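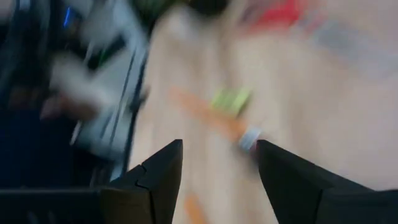
Wrist camera frames smeared during arm moves, pick detection failing

Robotics Club > Help Desk > Tickets > Pick and Sort Arm

Mar 24, 2022
Logged by: student team, Pick and Sort

Status: open, workaround in place
Priority: high (regional sort-off is in April)

Problem

The wrist camera gives us frames that are badly blurred whenever the arm is travelling. The attached frame is typical. Everything on the tabletop is streaked from upper left to lower right, and the detector finds nothing in it. A person can still pick out the long orange item, the little lime-green one at its upper end and the red one further back, but only as smears. The two gripper fingers come out reasonably sharp in the same frame.

When the detector does return something on a frame like this, the box is far too long and the angle is wrong. The gripper then goes to the wrong spot, or closes across the item the wrong way.

Setup

Arm: Plesier bench arm, club unit, stock two-finger gripper
Camera: small USB module on the wrist bracket
Controller: Tamiru board, firmware as supplied
Software: our own detector, trained on stills taken with the arm parked
Table: the light wooden one by the window, ceiling lights on

How to reproduce

1. Home the arm and put any of the practice items on the table.
2. Start the sort routine at normal speed.
3. Save frames during the approach move.
4. Compare with frames saved after the arm has stopped.

Frames from step 4 are fine. Frames from step 3 are blurred on every run we've tried.

What we checked

Lens. Cleaned with a dry cloth, then with lens fluid. No change. Parked frames were already clean, so we didn't expect much here.

Focus. The fingers are in focus and so is the table when the arm is parked. We marked the focus ring with paint pen and left it alone.

Loose mount. One of the bracket screws could be turned by hand. Tightened both and added thread lock. The shaking at the end of a move is smaller now, but the long streaks during the move are the same. The fingers are fixed to the same wrist as the camera and they stay sharp, so the blur is coming from the camera moving over the table.

Cable. Swapped the USB cable for the spare in the Brisex parts bin. No change. Put the original back.

Exposure. Auto exposure was on. The viewer showed it settling at a long exposure, we think on account of the black fingers filling so much of the lower part of the view. Switched to manual and brought it down in steps. Streaks got shorter each time, and the picture got darker. At the shortest setting the white items were still easy to find and the dark ones were not.

Speed. Dropped the approach move to half speed. Streaks shorter again, but a full table then took too long for the time limit.

Light. Borrowed the Bunetti clamp lamp from the electronics bench and aimed it at the table from the side. With the lamp on, the shorter exposure is usable. It throws hard shadows, and the detector boxed a couple of them as objects.

Workaround

The routine now stops above the table, waits 12 frames, and only then runs detection. The move down to the item uses the saved position and ignores the camera. With this in place we ran 18 picks and missed 5. Before the change we were missing more than we got.

Of the misses, most were small items lying against a bigger one. That is a separate fault and should get its own ticket.

Notes for whoever picks this up

Auto exposure turns itself back on when the camera is unplugged. Set it to manual again after every reconnect and check it in the viewer, as the config file will say manual either way.

Keep hands and gear off the table before saving frames for training. Anything left at the side ends up in the shot when the wrist swings over.

Don't delete the blurred frames. They're in the folder called travel and we want them for the next training set.

Still to do

- Try a diffuser over the clamp lamp (baking paper first, see if it's enough)
- Limit auto exposure to the upper half of the view so the fingers aren't metered, if the driver allows it
- Measure how long the wrist takes to settle and cut the 12-frame wait if we can
- Add blurred frames to the training set and compare against the current detector
- Open a new ticket for items that are touching

Leaving this open until the diffuser has been tested.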